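Packing paperbacks for a long move: flat, upright or spine down?
Started by clallow_kate, October 2022

clallow_kate
Moving two states over and the kids' books are the last thing left. Mostly paperbacks, a lot of chapter books and the Treehouse series. Last time I stood them on end in big boxes and half of them came out curved. What do you all do?

ohaberkorn
Flat, in small boxes. Biggest ones on the bottom, fill the gaps with paper. I have done it this way for three moves and never had a bent cover.

paperjam
Disagree. Flat is fine for hardcovers. Thick paperbacks do better spine down in a single row, snug but not jammed. If you stack them flat the glossy covers slide and the corners catch on each other. 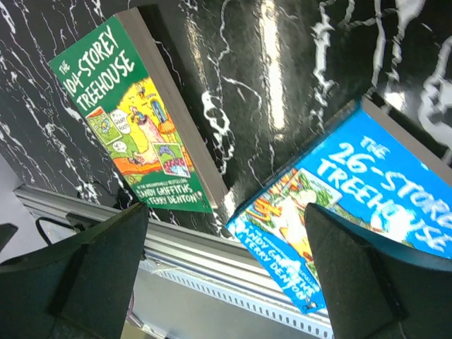 The Treehouse ones are chunky for paperbacks, so the page block has some weight to it. If it shifts, it pulls on the glue. Spine down, it can't go anywhere.

ohaberkorn
It can't go anywhere in a stack either if you fill the gaps. Spine down in a loose box is how you get them fanning open.

paperjam
I said snug.

clallow_kate
OK, so small boxes either way. How full is too full? We have nearly 400 to pack.

tbird_shelves
If you can't slide a hand down the side, take one out. Also weigh a box before you tape the rest. I used to pack for a school library, 2,000 books one summer, and the mistake was always boxes that were too big.

ohaberkorn
Agree with that part. And keep each series together. Write the series name on the side of the box, not the top.

clallow_kate
Going to do the thick ones spine down and the thin ones flat. 104-Storey is staying out for the car. Thanks everybody.

paperjam
Put it in a bag with a zipper. Juice.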